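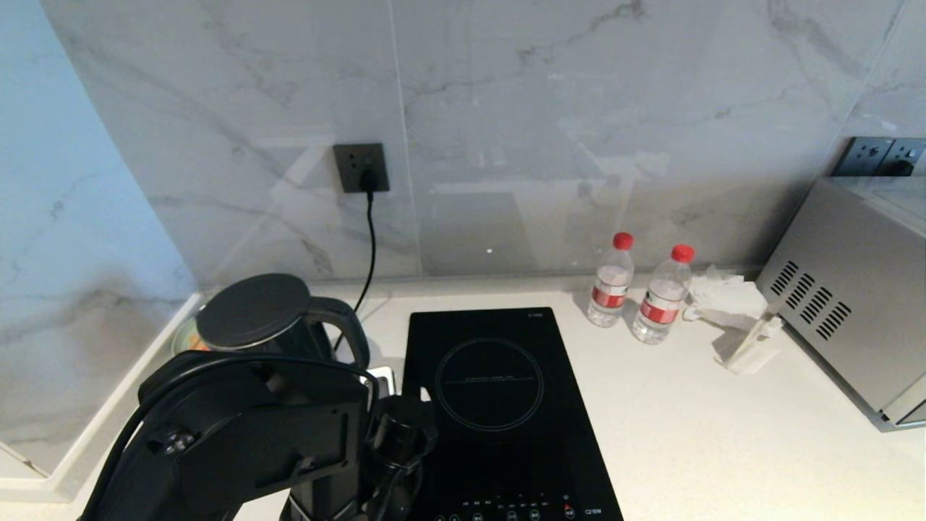

Wednesday, Huraneo pantry bench, first full shift with the arm on drinks prep. Vimala and I agreed beforehand that the staff rota would stay as it was, so anything that changed today came from the work itself. The bench is set up the way the pantry people had it: kettle back in the corner with its cord up to the wall outlet, induction cooktop beside it, microwave at the other end. The two red-capped water bottles are behind the cooktop, and Alun wants them to have a fixed spot, because he is the one who gets called when something has moved.

129 drink orders on the sheet for the shift. The arm was assigned 100 and people took the rest, mostly the odd ones (half cups, extra hot, a soup for the night desk). 3 stops. 2 of them were the kettle handle turned the wrong way after someone had filled it by hand. The third I have no cause for yet. Log saved under Bimholm, same folder as the dry runs.

Notes on the people side, which is what Griffiths asked for:

Pouring is gone from the job and resetting has come in. Before, whoever was on drinks stood here for the whole rush. Now they walk back and forth between the bench and the trays, and they get called over at bad moments. Vimala says her feet are no better off but her wrists are.

Tidiness matters more than it used to. A used tissue left on the counter was nothing last month. Now it is a question of who clears it, and the morning crew think it should be us.

Alun does not like that the stop tone sounds the same as the dishwasher. Agree. Change it.

The two newer staff asked if their hours would be cut. I said I did not know, and that I would ask Griffiths before October is out -- need to do that, not just write it down.

To do:
Mark handle direction on the counter, tape for now.
New stop tone.
Ask Grustow for the longer cable cover.
Go through the third stop with Alun.
Put 10 minutes of reset time on the rota so it counts as work.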